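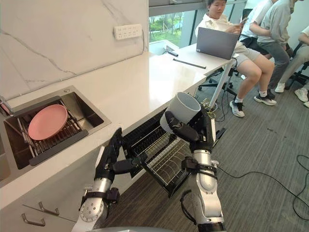
Delali Bonsu would like it known that a dish is put away when it is in a cabinet, and at no point before. A plate in a rack, by this reading, is a plate on a layover. I raised the matter with the rest of the third floor at Trudbridge, where I rent a desk and share a sink, and learned that people who can't agree on a thermostat setting have even firmer views on drying.

I had come to the subject by way of my own apartment, where the rack stood on the counter for 8 years. It was meant to hold the dishes while they dried. It held them until they were needed again, and the cabinets overhead slowly filled up with gift mugs and a fondue set. I suspect most racks live this way. They are bought as equipment and end up as furniture.

The office kitchen has gone another route. Its rack pulls out from under the counter, a black frame with silver wire dividers to stand the plates in, and when you've finished you slide the whole business back under. It's a lovely idea and it depends entirely on somebody opening the drawer. There is also a black wire rack across the sink, right there at hand, and you can guess which of the two gets more visitors. A pink plate lying flat on the wires over a steel sink has a settled look, like a cat on a radiator.

Flat is the wrong way, by the way. I spent part of August reading about this when I should have been doing my taxes, which were already late. A plate on edge sheds its water and lets air at both faces. A plate on its back keeps a small private pond. Cups are harder. Upside down on a towel they trap the damp and smell of it by the afternoon; right side up they collect whatever was left in the bottom, plus dust. The best you can do is upside down on wires, or tipped, with a gap for the air to get in.

Shops have noticed that we are undecided. Finer makes a folding rack that hangs on a hook and, in my hands, stayed on the hook. Manríquez sells a handsome bamboo one that took a black mark along one foot inside of 2 months, which I'm told is natural and I'm sure it is. The pull-out kind I priced from Nurville came with 6 screws, a pair of runners and a page of drawings that assumed I owned a level. It also assumed a cabinet with nothing in it. Mine had the fondue set.

I did put it in eventually. The counter looked enormous for a week, and then the toaster drifted over, followed by the mail.

What the drawer taught me is mostly about bending. You stoop to load it, you stoop to unload it, and if you've forgotten to empty it you stoop to find that out with a wet plate in each hand. A rack on the counter asks less of a person. It also lets everyone see exactly how long the soup bowl has been there - 3 days, in the case I'm thinking of, with a spoon still in it.

Back at Trudbridge the debate went on through lunch. One side wants the sink rack removed so that the drawer will get used. The other wants the drawer for plates and the sink for anything with a handle, which sounded reasonable until we got to bowls. Bonsu, consulted again, said to buy a dish towel. I bought two, in a sensible blue, and hung them by the sink, and by four o'clock one of them had gone to mop up somebody's coffee.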